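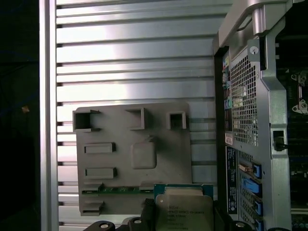
Grey cover, ribbed aluminium behind it

Usosthorpe Sheds & Garages » Cooling

damperdan
Shed hits oven temperature by February. Quoted $1800 for a split system. The shed cost me less than that. Is there any point, or do I just sweat?

radka_j
Insulate the roof first. I did mine with 15 sheets of foil board and haven't priced an air con again.

gumboot_phil
Foil board is a lovely way to keep the heat in all night. Whirlybird, two vents down low, done.

radka_j
Phil has been selling the whirlybird gospel since Zulville was paddocks. Mine cools down fine by tea time — I open the door.

damperdan
So a door. Noted.

Ozzie_Marg
Paint the roof white. My neighbour reckons it looks like a dairy, but he's not the one out there sanding chairs.

gumboot_phil
White roof AND vents, I'll cop that. Still no to foil.

damperdan
Off to price paint. Split system can wait until I win something.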